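Coso opens a sorting table for the things that never get put away

Plovel, October

Coso, the household storage firm, is to open a public sorting table at its Plovel workshop, where anybody may bring a bag of odds and ends and sit down with it until it has been dealt with. Sessions last 80 minutes, which the firm believes to be the limit of human interest in old batteries.

The idea came out of a small survey of Bresex customers, who were asked what was in the drawer under the kettle. Replies ran to several pages. They included keys to former houses, the feet of a sofa that had since been given away, and a great many objects described simply as "the thing". Of the 31 households that took part, 20 said they had bought a storage box in the past year, and most of those admitted that the box was now in the cupboard with other boxes.

Coso sells boxes and has no quarrel with this. It does feel, however, that a box ought to have something in it, and preferably something its owner could name.

The method is plain. Two open bins go at the back of the table and everything else goes in front of them. Visitors pick up one object at a time and choose a bin. Left is for things that are going home and right is for things that are leaving the household for good. Putting an object back in the bag is discouraged, though staff have been asked to look the other way once per visitor.

Beginners practise on plain shapes before moving on to their own belongings. A wooden cube carries no memories and was not a present from an aunt, so most people can part with it briskly. White plastic bins with a dipped front rim suit the job well, as a hand can get in and out without knocking anything over, and a yellow cylinder is hard to lose on a light tabletop. 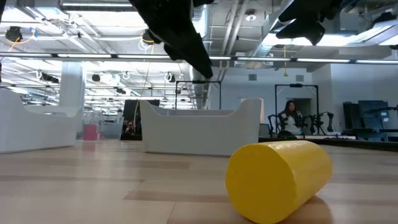 Mohamedi, who tried an early session, felt that two bins were one too few and asked where a person was meant to put the things they would decide about at Christmas. Coso has considered the request and would like to thank everyone who has made it.

Round objects have their own rule. Anything that rolls is to be laid on its side and sorted first, before it reaches the floor and becomes a matter for the broom.

Tea is provided at the halfway point. Visitors should bring their own bag, no larger than they can carry up a flight of stairs, and should leave paint, knives and anything still ticking at home. Children are welcome and tend to be ruthless, so parents may wish to sit between them and the sentimental items.

Whatever ends up in the right-hand bin will be passed on where it can be used and recycled where it can't. Items may be reclaimed until 2 in the afternoon on the same day. After that the bin is emptied, and Coso will not enter into correspondence about cables.

The sorting table opens in October at the Coso workshop in Plovel. Places are free and can be booked at the front desk. Press visitors are welcome at any session and may bring a bag.

Ends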